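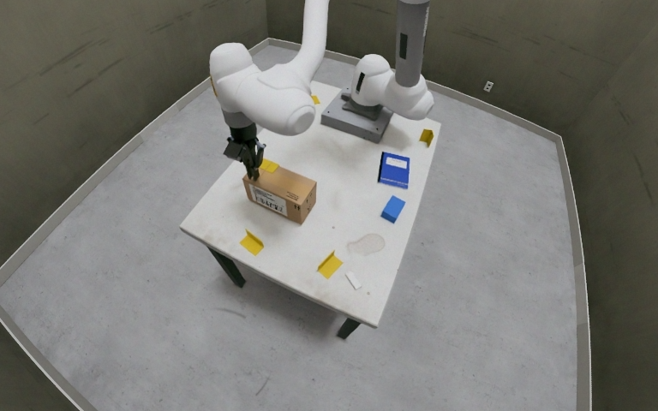

Lane-keeping update for Pakden vehicles

Hedlund has released version 4 of its lane-keeping software to owners of the Pakden estate. The update adds gentler steering on bends and a clearer warning when the driver's hands leave the wheel. It will reach the first 2000 cars by 24th August, with the rest to follow in stages.

Members are reminded that the system is an aid only — the driver remains responsible for the car at all times. It should not be used in roadworks or on single-track roads.

Installation takes 16 minutes, during which the car cannot be driven. Questions may be sent to Shirin Taheri in the Member Services office.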